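The Slow Business of Seeds: a conversation with Ansel Delacroix

By the time I found the right gate in Kutley I was already late, and Ansel Delacroix had let the first pot of tea go cold and started on a second. He waved off my apology. "People who garden are never on time," he said. "You stop to look at one thing and then it's lunch."

He has been saving vegetable seed for most of his adult life, first in a rented yard in Calloway, where he worked as a bus mechanic, and now on a long, sloping block behind the house he shares with his sister. The collection runs to 722 varieties. He knows the figure because he spent December writing it all out again by hand, the old ledger having got damp, and he is still a bit sore about it.

"I thought it would take me a week," he told me. "It took the whole month, and my sister did the pumpkins."

Beans are what he likes best, and if you give him half a chance he will talk about nothing else. His favourite is a flat, speckled climber he calls Stamari, after the village his neighbour's mother came from. She gave him a handful over the fence in Calloway, wrapped in a bit of newspaper, and told him to eat them young with vinegar. He ate three and planted the rest.

"I've grown it every year except two," he said. "Once I had my hip done, and the other year was just pure laziness. I felt terrible about it. You open the drawer and there they are, looking at you."

I asked whether he had ever been tempted to sell. He has, as it happens, and the answer involved a detour through his daughter's wedding, the price of fencing wire and a very good description of a hailstorm before we got back to it. For a while he packed seed for a small mail-order outfit called Purneo, mostly tomatoes and lettuces, and he speaks of the people there with real fondness. What wore him down was the paperwork and the wanting of everything at once.

"They'd ring up in spring and say, can we have more of the purple one," he said. "Well, no, you can't. You could have asked me a year ago and I'd have put in another row! A plant's got its own calendar and it doesn't care about your catalogue."
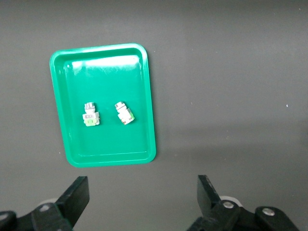
Cleaning the seed is the part most beginners get wrong, in his opinion, and it is also the part he enjoys most, sitting out on the back verandah with the radio going and the dog asleep on his feet. Dry pods get trodden on in an old pillowcase. Then he tips the lot into something shallow and blows across it, gently, so the chaff lifts away and the seed stays put. You don't need any special gear for this, he says. A plain green plastic tray with rounded corners and a raised rim will do beautifully, and the sloped sides help too, as you can give it a little shake and the seed slides back down to the flat bit in the middle. He has watched people spend good money on brass sieves and then go home and use a baking dish.

Tomatoes are messier. Those he scoops into jars with a splash of water and leaves until they smell bad enough for his sister to complain, and after that he rinses them and spreads them on a plate to dry. Never on paper towel, he said, and he said it twice. "You'll be picking fluff off them until you die."

We walked down to the bottom of the block while there was still some light. He showed me a row of silverbeet gone to seed, taller than either of us and leaning badly, and a patch of leeks with their big grey heads tied up in old stockings. He stopped at each one to tell me where it had come from, and there was nearly always a person attached - a cousin, a schoolteacher, a man who used to fix his radiator.

I wondered, a bit awkwardly, what happens to it all later on. He took the question kindly. Three families in Kutley now grow out part of the collection each year and bring him back a jar, and his granddaughter has claimed the peas.

"She's nine, so she's mostly eating them," he said. "But she writes the labels, and her handwriting's a lot better than mine."

He sent me home with a bag of lemons and an envelope of Stamari beans, with strict instructions about the vinegar. I've got a spot picked out for them along the side fence, where the passionfruit used to be.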